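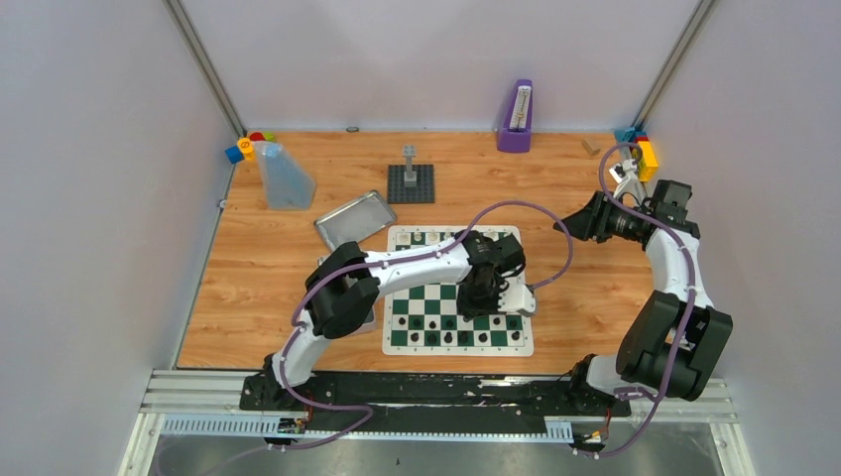

Club > News > Boards and Equipment

New boards for the Tuteck chess evenings

May 8, 2025

The Tuteck chess club has changed its old brown boards for green and white ones with a white border. The new boards lie flat on the table and can be rolled up after play, said Arsen Kovalchuk, who keeps the club's equipment.

The club bought 50 boards, paid for with money collected at the December tournament. The total was 2,106 euros, with clocks and bags included. Members had asked for the change for a long time – the old boards were folding ones, and many had a broken hinge.

"Green is more easy for the eyes in a long game," said Yevhen Harasym, who teaches the beginners' group. His pupils have used the new boards for two weeks already.

The old boards will be given to the Dovhaniuk school, where Ji-hoon Byun is starting a lunch-hour group. Sets of pieces are still needed there. Whoever has a complete set at home can leave it at the club desk on any playing evening.

Places for the summer rapid tournament are limited to 80 players. Registration is open now.

Print this page | E-mail this page

Contact | © Tuteck Chess Club | Back to top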